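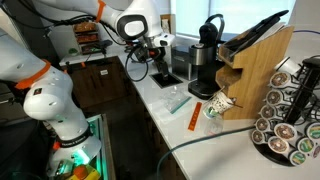 It is green until you put it next to something green, and then it is blue, Catarina Carrilho wrote on the back of her answer booklet, and we have been quoting her to each other ever since. Her remark sums up the middle stretch of the card set better than our own coding scheme did. The glowing teal in Figure 2 falls squarely inside that stretch, and it is a part of the colour range where English speakers disagree cheerfully and at length.

Figure 2. Teal light, with orange.

We asked 92 adults in Heneck and Ernell to name each of 15 cards aloud, with no list of words to choose from, and then to sort the same cards into as many piles as they liked. The naming task took most people less time than we had allowed. The sorting took far longer, and it produced the richest talk in the whole study. People moved a card across, moved it back, asked for the lamp to be turned, and told us about bathroom tiles.

Orange gave almost no trouble. The word came quickly and was rarely qualified, and when a second word was added it was nearly always "bright". The contrast with the blue-green cards could hardly be stronger. There we recorded "teal", "turquoise", "sea green", "duck egg", "petrol", "jade" and, to our delight, "hospital". Several of these words were offered for the same card by people who had grown up in the same street. Others were offered for different cards by the same person a few minutes apart, usually with a laugh.

What excites us most is how steady the piles were in spite of this. Speakers who called a card "turquoise" and speakers who called it "teal" tended to put it down in the same place, beside the same neighbours. The boundary between the blue pile and the green pile shifted by no more than two cards between the towns. We take this as good evidence that the names vary much more freely than the groupings do, at least among people who share a dialect. Whether it holds between dialects is a question for the Zwane recordings, which were made in December and are still being transcribed.

Age made a difference, though a smaller one than we had predicted. Older speakers in Ernell used "turquoise" across a wide range and seldom said "teal" at all. Younger speakers used both and were happy to argue over where one stopped. Eight of them drew the line with a finger on the table top before they had said a word.

A note on lighting is needed before we turn to the Jodia dictionary entries. All cards were printed and seen under a daylight lamp, so the names collected are names for surfaces. Coloured light is a separate matter, and we would love to see the task repeated with it.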